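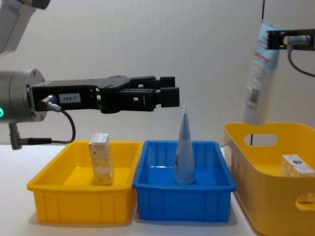

Figure 2. Work surface with the three containers in a row. A labelled white tube or bottle is held just above the rim of the rightmost container.

3.2 Container layout and item placement

The sorting task was carried out on a white tabletop with three containers set side by side (Figure 2). The row arrangement was kept for all trials in the Clonum series. An earlier layout, in which the containers stood at the corners of a triangle, gave shorter travel between neighbouring positions but made it harder to compare placements from one trial to the next.

Items were drawn from the Memon set, a mixed group of household and pharmacy packaging. White packaging on a white surface offers little contrast, and the outline of such an item is easily lost against the table. Printed features were therefore recorded separately for each item. For the one shown in Figure 2 these are a light-blue label band near the top, small red markings, several lines of fine print and a barcode on the lower half. The barcode was not used to assign items to containers. Assignment followed the written list issued at the start of each block.

A placement was scored as complete when the whole item lay inside the rim. Items resting on the rim, or leaning across two containers, were scored as partial and left in position until the block ended. Tall, narrow items accounted for most of the partial scores. When released at a tilt they tended to catch the rim with their lower end, and release height was accordingly added to the record from block 6 onwards.

The full series comprised 4000 placements in blocks of 70 or fewer. Containers were emptied between blocks and returned to their marked positions. Room lighting was left unchanged throughout, and blinds were closed for the blocks run in July, when glare from the tabletop had affected reading of the fine print. Results for the Zamano set, which contains no tall items, are given separately in Section 4.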